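Chapter 11
Choosing a Hand-Held Gripper Kit

By the end of this chapter you should be able to read a supplier's kit list, tell which parts affect the quality of recorded demonstrations, and compare two offers on the same terms.

Chapter 10 dealt with complete robot arms. An arm is expensive and slow to set up, and many groups now collect their first demonstrations with grippers that a person carries and works by hand. Several small firms sell these as kits. We will use one of them, the Perkdale two-hand kit, as our main case, and set it beside the Fomwood rental service in Section 11.4.

The Perkdale kit ships with 2 grippers, a charging base, spare finger pads and a year of access to Doolan, the software that sorts and trims recordings. The list price covers 306 hours of storage. Anything past that is billed by the month, and buyers often miss this line when they compare quotes.

Household sorting is a good first test for any kit of this type. The objects are cheap, they differ in shape and finish, and a tray gives the task a clear boundary.

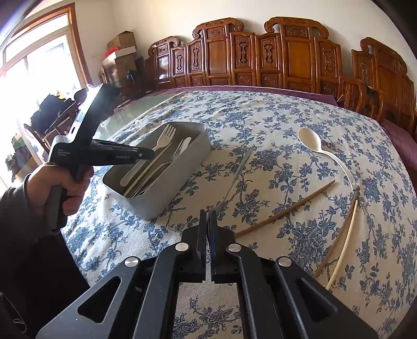
Figure 11.1 Utensil sorting with hand-held grippers and a gray tray.

Three points matter when you judge a kit on a task like this one: how far the jaws open, how well the pads hold a thin handle, and how tired the operator's hand becomes. The first can be read from a data sheet. The other two can't, and a supplier who will not lend a unit for an afternoon is asking you to guess.

Perkdale states the jaw opening but gives no figure for grip force on narrow objects. In our own trials, round handles turned between the pads more often than flat ones did. New pads helped - the worn set was noticeably worse after 19 sessions - and we suggest adding the price of a second set to any quote.

Finger pads are the part of a kit most likely to be changed during its life, and they deserve a close look before you buy. Ask how they are attached, what a replacement costs and whether the surface can be wiped clean. Surface shape matters too. The right fingertip in Figure 11.2 has a blue face with small ridges near its lower part, and a buyer should ask whether replacement pads will have the same pattern. A change of pad halfway through a project should be written in the session log, so that recordings made before and after it can be separated. 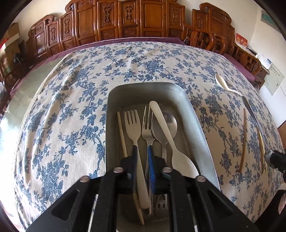
Figure 11.2 Gripper fingertips over a tray holding forks, spoons and a chopstick.

Mixed materials are where most kits show their limits. Poltum, a competing kit, is sold with a fixed set of plastic test objects, and its published results are drawn from those alone. Results of that kind say little about a kitchen drawer. A fairer test puts a shiny silver fork beside a matte beige-grey one, as in the tray here, and adds a spoon lying across another spoon. Overlapping pieces make the operator choose an order, and that choice becomes part of the recording. When you read a supplier's test report, look first for the object list.

Section 11.1 goes through the kit list item by item. Bring a quote from a supplier if you have one.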